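October, bench notes, Pluder cell -- harness picking

Picked up where we left off before lunch. Still on the cable bundle task, two-hand policy, Brutovex fingers both sides. Trudy Lowther wants the relabeled set compared with the old one before we touch anything else.

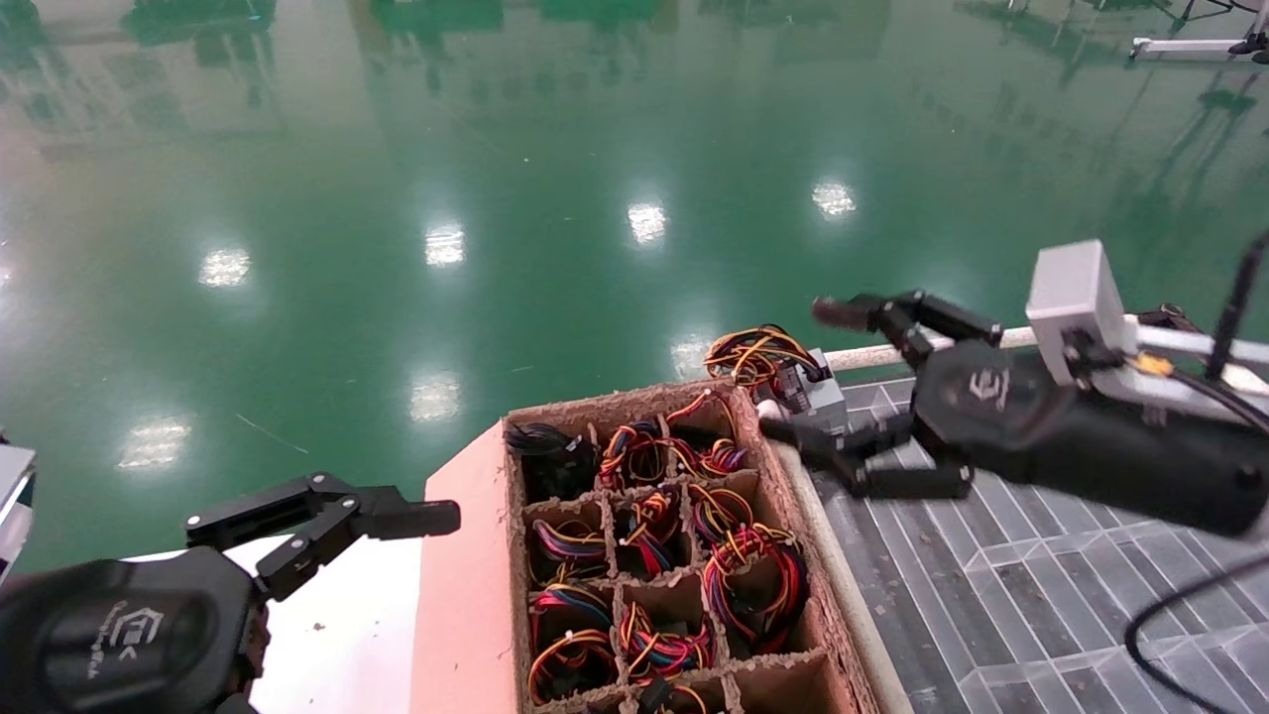
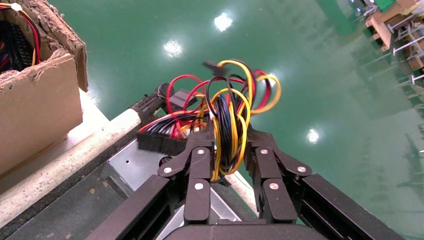

Main thing I wanted from today: does splitting "grasp" into approach / close / clear help, or are we just making more labels. Trained on 534 episodes both times, same seed, only the labels differ. Loss curves nearly on top of eachother, so no help there. Rollouts are where it shows. Old labels call the grasp done as soon as the fingers close. With loops like the yellow one sticking out way past the gripper in the wrist view, closed doesn't mean clear, and the policy starts its move while a loop could still be hooked on something. Same worry in the tray, the big red and yellow bundle hanging over the compartment walls is exactly what I'd call a bad neighbor. New labels hold the "clear" phase until every loop is free of the rest. Slower, but the moves look calmer to me. Not a number, I know.

Ran 42 rollouts per set. Haven't scored them. Conceição scores blind, I shuffle the file names first. Do NOT let me peek.

Open stuff:
-- clear phase has no good end point when the wrist view blurs. Took 3 passes over one episode and labeled it differently each time. Need a rule.
-- try 2 annotators on the same batch, check agreement
-- Bisness export drops the phase tag if the episode name has a space in it. Renamed by hand, ugh
-- ask Trudy if connector pose should go in as its own target or stay with the bundle. I lean seperate

Next: shuffle, hand over, then rerun the old labels with a longer hold after close, so we know it isn't only the extra wait doing the work.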